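The gripper that reported closed when it wasn't

Follow-up to the September post about the hand-held grippers, which ended with me saying the width readings were stable. They were stable. They were also wrong on one unit, and they had been wrong for 36 sessions before I caught it.

The setup hasn't changed. We use the grippers in pairs, one per hand, at an ordinary table with ordinary things on it. Squeezing the trigger closes two jaws through a linkage, and an encoder on the trigger shaft gives the jaw opening in millimeters. The opening goes into the log next to the video. Later a model at Brelness learns from both. If the video shows jaws on an object and the log shows jaws fully closed, the model gets two stories and believes some mixture of them.

Symptom first. In a batch of small round produce, the right-hand unit logged an opening 3 mm smaller than the left-hand unit for the same object. I put that down to grip. People squeeze harder with their dominant hand, the pads compress, and the number drops. I had a note in the file saying exactly this, with my initials on it, and I stopped looking.

Kauko Saarela did not stop looking. He pulled every grasp on a hard object out of the log, things that don't compress at all, and the offset was still there. He also sorted by time within the session. The offset was near zero at the start, grew over the first 5 minutes, then sat still until the unit was put down. After that it went back to zero. Pad compression doesn't behave like that.

My next guess was temperature, so I left the unit powered in a warm room with the trigger untouched. No drift. Then I cycled the trigger by hand with nothing between the jaws, and again no drift. It only showed up under load, and only after a number of loaded grasps.

The cause was the hub that joins the trigger shaft to the linkage. It is held by a set screw on a flat. On this unit the screw had backed out far enough to let the hub rock on the shaft. Under load the shaft turned a little farther than the hub did, so the encoder counted motion that never reached the jaws. Each hard grasp walked the hub a little, up to the point where the corner of the flat stopped it. Setting the unit down opened the jaws against their stop and pushed everything back where it belonged. It reset itself every time I picked it up to inspect it.

Two things made this worse than it needed to be.

The first is that our startup check is unloaded. Faster, the script we run before each session, asks for a full open and a full close and compares the two encoder values with stored ones. A loose hub passes this without trouble. I wrote that check, and I wrote it to be quick, hence the name.

The second is a safety matter, a small one. When the hub slips far enough it doesn't release smoothly. Iolo Prosser was holding the trigger down and clearing a bit of peel off a jaw with his other hand when the slack let go and the jaws snapped shut the remaining distance. He got a blood blister on the index finger. The spring is weak and it could not have been much worse than that, but our instructions said it was fine to clear the jaws by hand as long as the trigger was held steady. It isn't, and that sentence has been removed. Use a brush, with the trigger released and the jaws open.

The repair took ten minutes. New set screw, medium threadlocker, witness mark in paint pen across the screw and the hub. I did all the units, including the ones that tested clean, and found one more with a screw I could turn with my fingertips. The spare hubs we ordered from Jarman have a clamp in place of the set screw and I'll switch to those as units come in for service.

Faster now has a third step. You close on a gauge block, hold, release, and repeat until the script tells you to stop. It fails the unit if the last reading differs from the first by more than half a millimeter. It adds most of a minute to startup and I have already heard complaints from the Jummont people.

On the data: the 36 sessions are flagged. I considered correcting them, but the offset depends on how hard and how often each object was squeezed, and we don't log force. The video is usable. The widths are not, and they stay out of training.

Small, hard, round objects are where a width error hurts most. On a water chestnut, 3 mm is a real fraction of the whole opening, and the pad tips are doing all of the work.

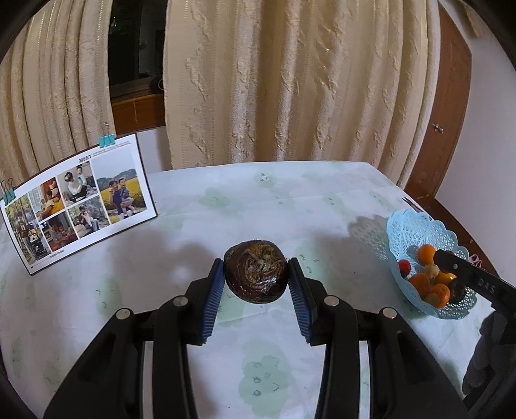

The next job is the left-hand units, which use an older shaft with a shallower flat. I have 2 of them apart on the bench and the wear marks don't match, so that will be its own post.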